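Kit de pinzas manuales Fasero: preguntas frecuentes antes de pagarlo

Respuestas a lo que más nos escriben los lectores desde que publicamos la primera nota sobre el kit. No lo vendemos y no cobramos comisión.

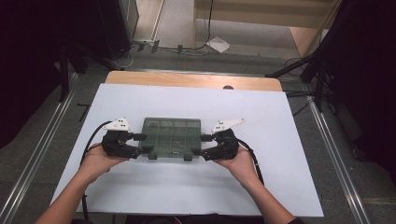

¿Qué compro exactamente?

Dos pinzas que se llevan en la mano, una para cada lado, con sus cables, sus placas de marcadores y una licencia del programa de grabación. La idea comercial es que una persona haga la tarea con las pinzas puestas, que el sistema registre los movimientos y que con esas grabaciones se entrene después un brazo robótico. El brazo no viene. El folleto de Brinora, el distribuidor, enseña uno en la portada y lo aclara en la penúltima página, con letra bastante menor.

¿Sirve para automatizar un puesto de trabajo?

Por sí solo, no. Sirve para reunir demostraciones. Entre una carpeta llena de demostraciones y un robot que coloque cajas en su sitio durante un turno entero hay mucho trabajo de ingeniería, y ese trabajo no está en el precio. Si un comercial le promete lo contrario, pídale que lo ponga en la oferta.

¿Cuánto cuesta?

El presupuesto que recibimos era de 2.000 euros por el par, sin impuestos ni transporte. La licencia dura 9 meses. Preguntamos dos veces qué ocurre con las grabaciones cuando caduca y nos contestaron que «se conservan», cosa que no responde a si se pueden abrir. Andor Juhász, que lleva las compras en un taller pequeño y nos dejó leer su contrato, consiguió que añadieran una cláusula de exportación. Pídala también.

¿Para qué sirven las placas blancas triangulares?

Llevan puntos oscuros que permiten seguir la posición de cada pinza. Van montadas encima y sobresalen, la derecha bastante hacia un lado. En una mesa despejada no molestan. Dentro de un armario o entre estantes ya es otra historia, y el manual no dice qué holgura hace falta. Tampoco explica qué precisión queda si una placa se dobla un poco y se endereza a mano.

¿Funciona sin cables?

La versión que se vende ahora, no. De cada pinza sale un cable negro. Hay que decidir por dónde va antes de empezar, porque si cruza la zona de trabajo acaba arrastrándose por encima del tablero y tirando de la muñeca en los giros. Brinora habla de una versión inalámbrica para febrero. Nosotros no compraríamos nada pensando en ella.

¿Con qué objetos conviene probarlo?

Con los suyos. Las demostraciones de feria se hacen con cubos de espuma, que perdonan todo. Una caja organizadora de plástico semitransparente, de las que tienen compartimentos por dentro, es una prueba más honrada: es rígida, hay que sujetarla por los dos lados y exige que ambas manos se pongan de acuerdo. Si además la va a entrenar con cámaras, el plástico translúcido añade su propia dificultad. Pruebe también algo blando y algo pesado. El vendedor no los va a proponer.

¿Se aprende rápido?

A agarrar cosas, sí, en un rato. A agarrarlas siempre de una forma que luego le sirva a un robot, mucho menos. Forough Talebi, que ha formado a operarios con este kit, descarta las primeras 40 grabaciones de cada persona nueva. El programa, en cambio, las da todas por válidas mientras no se pierda el seguimiento. Conviene que alguien las revise, y conviene contar esas horas al hacer números.

¿Cansa?

Sí. Son aparatos voluminosos y se sostienen a pulso. La ficha técnica que nos pasaron no incluye el peso, omisión curiosa en un producto que se lleva en la mano. Haga una sesión larga antes de firmar y que la haga quien vaya a usarlo a diario.

¿Necesito una sala especial?

Según el folleto basta «cualquier superficie». Nuestra recomendación es más aburrida: una mesa estable, un tablero liso y de color uniforme encima, y sitio alrededor para los soportes y el cableado. Reserve espacio de verdad, que todo eso crece.

¿Es compatible con cualquier brazo?

La web dice «compatible con los principales fabricantes». La lista que nos mandaron al insistir tiene 2 modelos. Para el resto hay que pagar una adaptación a Metar, la empresa que firma el programa, y el precio se da después de una llamada. Kadir Tekin, lector y programador, intentó hacerla por su cuenta y se encontró con el formato de los datos a medio documentar. Avanzó, pero no lo recomienda a quien tenga prisa.

¿Hay alternativas?

Dobos alquila un equipo parecido por semanas, con técnico incluido. Sale caro si se va a grabar todo el año y barato si todavía no se sabe si la idea funciona. Para la mayoría de los que nos escriben, alquilar primero es lo sensato.

¿Y la garantía?

Cubre la electrónica. Excluye los dedos de las pinzas, considerados consumibles, y excluye las placas. Pregunte el precio de los recambios y el plazo de entrega por escrito.

Entonces, ¿lo recomiendan?

A un laboratorio que ya tenga brazo, programador y una tarea bien definida, con reservas. A una empresa que busca quitarse un cuello de botella este trimestre, no. Seguimos esperando que el fabricante publique resultados de un robot entrenado con estas grabaciones, con los fallos incluidos.

Página revisada el 20/08/2019. Correcciones y quejas, a Anas Sayegh, en el formulario de contacto.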